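Frage: Können Roboter heute schon einen Besprechungstisch abräumen?

Gestellt von Vaida Vaher am 19.9.20

Sehr geehrte Damen und Herren, unsere Verwaltung prüft, ob sich das Abräumen der Gemeinschaftstische automatisieren lässt. Es geht um Getränkeflaschen, Becher und Papier zwischen Kabeln und Geräten, die liegen bleiben müssen. Ein Angebot der Firma Soltora liegt vor und nennt 720 Griffe je Schicht. Ist eine solche Zahl im Alltag belastbar?

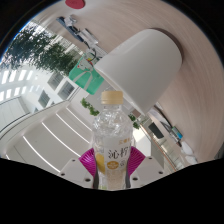
Chia-hao Chien entgegnet, die Zahl der Griffe sei zweitrangig. Maßgeblich sei, wie häufig eine Person eingreifen müsse, und hierzu schweige das Angebot.

Antwort 1

Das Greifen einer einzelnen, frei stehenden Flasche gilt als weitgehend beherrscht. Durchsichtiger Kunststoff bleibt für Tiefenkameras allerdings schwierig, da er Licht durchlässt und spiegelt. Bei uns lief im Juli ein Probebetrieb mit dem System Josura. Von 1.257 Versuchen gelangen 975 ohne Eingriff. Fehlgriffe traten vor allem dort auf, wo Kabel neben dem Gegenstand lagen.
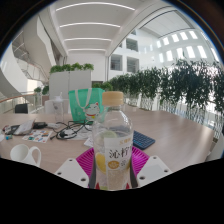
Muss der Tisch vor dem Einsatz aufgeräumt werden?
Derzeit ist das zu empfehlen, zumindest lose Kabel sollten gebündelt oder vom Tisch genommen werden.

Zu klären ist ferner, was als Abfall gilt. Eine halb volle Flasche gehört womöglich noch jemandem – diese Entscheidung sollte bis auf Weiteres beim Personal liegen. 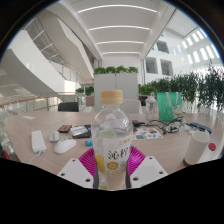

Für Papier gilt dasselbe in verschärfter Form, denn ein Notizzettel lässt sich nach der Entsorgung kaum ersetzen. Wir haben Papier daher vollständig vom Probebetrieb ausgenommen.

Antwort 2

Kundance soll besser sein. Preise sind mir nicht bekannt.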